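Todow Market Resets Its Toothbrush Aisle Before the New Year

December 4, 2024

The Todow neighborhood market in Narkska has started rearranging its personal care section, and the first part to get attention is the toothbrush display near the paper goods. Packages are being taken in hand one at a time, checked and hung by brand on the green pegboard.

The store said the section had not been reset since July. Over the fall, new stock went up wherever a hook was free, and shoppers told the front counter that single brushes and two-packs of the same line were hanging at opposite ends of the board.

Much of the work is at knee height, where the lower hooks are. The brands on the rack include FROG, a Chinese label printed as 青蛙 on the package, and Colgate, which carries its Chinese name, 高露洁, on red cards. The FROG brushes come in more than one package design, and the store wants them together. 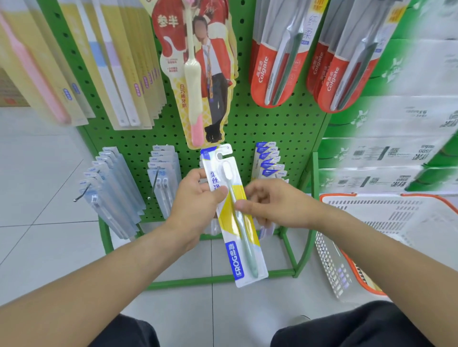 A FROG toothbrush with a pale mint-green handle, held up at the rack. Colgate packages hang to the right.

Todow stocks 2814 separate items across all its aisles, according to a notice posted by the entrance. Toothbrushes are a small share of that, but the store said they cause more mix-ups at the register than almost anything else in personal care. Many of the packages are close in size and color, and a brush returned to the wrong hook can end up under another product's price.

The reset follows a one-page plan from Clandia, the distributor that supplies most of the store's bath and dental goods. The plan keeps larger cards and two-packs toward the top of the board. Long single packs go below, with heavier sellers on the middle hooks. Clandia drew up the same kind of plan for the Yatsenko store across the river, where the work was finished last month.

Yatsenko's manager's office said the change there took two evenings. The slow part was the hooks — several had to be moved more than once before the bigger cards would hang without covering their neighbors.

At Todow, the larger cards include a two-pack with one orange-headed brush and one gray-headed brush, both with white handles. A line sold under the canban name hangs on a hook of its own, in packages cut to an irregular shape and printed with a man in a red jacket. The store said the odd shape makes those packages easy to find but hard to hang beside anything wide.
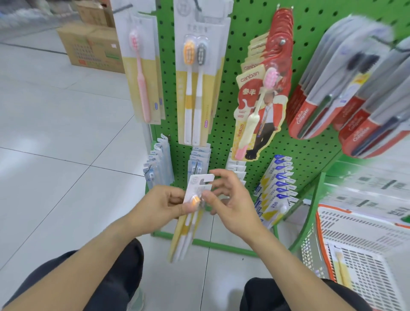 What shoppers will notice

Prices are not changing as part of the reset. Shelf labels will be replaced once the brushes are in their final places, and until then the register price applies. Anyone who finds a label that does not match can take the package to the front counter, where it will be checked while they wait.

Barcodes are being compared with the stock list as each line is placed. The store found during its July count that two toothbrush lines had been entered under one number, and it has set aside 21 item codes for a second look. Most of those are for brushes. The rest are floss and travel cases. 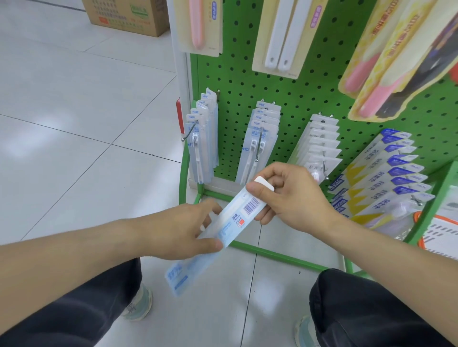
The barcode side of a long, narrow toothbrush package with pale blue printing.

The aisle will stay open through the work. Shoppers may be asked to step around a carton or wait a moment to reach the lower hooks. Baskets can be left at the end of the aisle but should not be set against the base of the display.

Clandia is expected to deliver 500 packages of dental goods once the board is finished, including a children's line the store has not carried before. Another 200 will be held at the distributor's warehouse in Narkska and sent over as hooks empty out. Todow has asked for smaller deliveries in the past, saying its back room does not have space for full cases.

Soap and shampoo are next on the list, followed by the paper goods. The store has not set a date for either. It said the tissue cartons will probably stay where they are through the holidays — they sell quickly at this time of year, and moving them would mean closing part of the aisle.

Questions about the new layout or about a missing product can be left at the front counter during regular hours.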